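Frequently Asked Questions: The Dornach Supper Swap

What is the supper swap, exactly?
It's a group of neighbors who cook one big batch of something each month and trade portions with one another. You bring eight containers of your dish and go home with eight different ones. Mi-kyung Ban started it in January with her sister-in-law and a very large pot of soup, and we now have 71 households on the list!

Do I have to be a good cook?
Oh goodness, no. Plain food is often the first to be claimed (Man-sik's bean chili has a waiting list, and he'd be the first to tell you it comes mostly out of cans). If you'd eat it on a tired evening, please bring it.
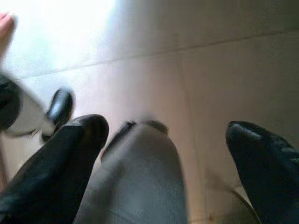 What size containers should I use?
Two-cup or four-cup, with lids that really do snap shut. Write the name of the dish, the month you made it, and every ingredient on a piece of masking tape. We ask for all of them, even the salt, as several of our families are managing allergies.

How should I store what I bring home?
Soups, stews and sauces go straight into the freezer. Anything with a green dot on the lid is meant for the fridge and should be eaten within three days.
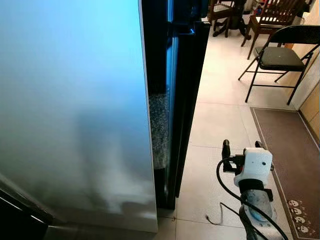

Is there a fee?
It's $28 a year, and that covers the hall and the tape. If that's a stretch right now, send Doaa Filali a note and she'll take care of it quietly.

Can I skip a month?
Of course you can, and people do it all the time. Just let So-yul know by noon the day before so she can rework the tables.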